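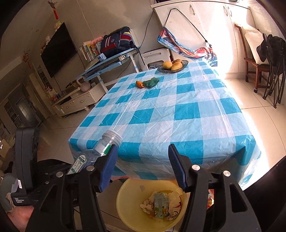

How to ripen mangoes at home

Last updated: Dec 26, 2022

Most advice on ripening mangoes is repeated by people who have never tested it. I have read that you should bury them in rice, wrap them in newspaper, or put them in the microwave. The microwave only softens them. A soft sour mango is still sour.

What I do is dull. Leave hard fruit on the table, out of the sun, stem side up if it will stand that way. Check it every morning by pressing near the stem with your thumb. Ignore the color. Plenty of kinds stay green when ripe, and some turn a lovely yellow while they are still chalky inside.

If you're in a hurry, fold the fruit into a paper bag with a banana. This does help, though I doubt it saves the three days people claim. I got one day, maybe two. Skip plastic bags, which trap moisture and grow mold.

The rice trick works too, but so does the bag, and you don't have to dig around in your dinner. Perla Maldonado swears her rice mangoes taste sweeter. I tried hers next to mine in September and couldn't tell them apart.

Once the fruit gives a little and smells sweet at the stem, move it to the fridge and eat it within five days. Don't chill it before then. Cold mangoes stop ripening and often never start again.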